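Ryan Haslam specifies work surfaces for Horrocks, a small fit-out firm, and has strong views on white tabletops. His standard bench top is 700 mm deep, in plain white with a matt finish.

"Gloss throws the ceiling lights back at you," he says. "After an hour at the bench you notice it. Matt white shows a dropped screw straight away, and that saves more time than people expect."

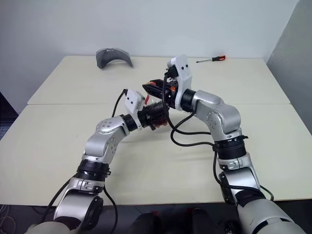

Cleaning is the usual objection. Haslam wipes his own test piece with warm water and a little washing-up liquid, and has done so daily since July. He keeps solvents off it altogether.

"Most of the marks I'm called out to look at are cleaning damage — someone has scrubbed one spot until it shines. You can't bring the matt back."

He fixes each top with 14 screws from beneath and leaves a gap of 5 mm at the wall for movement. Lead times are longer than he would like, at around four weeks. The next order, for Venidow, is a run of narrower tops, 400 mm deep, with rounded front corners.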